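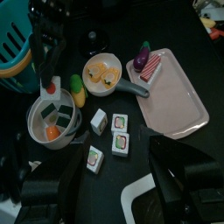
Two arms on one table will drift apart sooner or later, according to the technician who looks after the cell at Tesska, and the first sign is usually a grip that lands a little off center.

"Sushi blocks show it early," the technician said. "The finger tip ought to meet the face flat. When it starts touching on a corner, I stop and check the zero."

The check takes 12 minutes per arm – longer if a finger screw has worked loose. Each screw gets a paint mark after tightening. Finger pads are changed every 200 hours, and the wrist camera is wiped at the start of a shift.

The pot and tray can go anywhere within reach. The arm bases can't. They were moved once, in March, and it took 5 days to get good runs again.

"We had the old calibration file loaded the whole time," the technician said. "Now the file name is taped to the base."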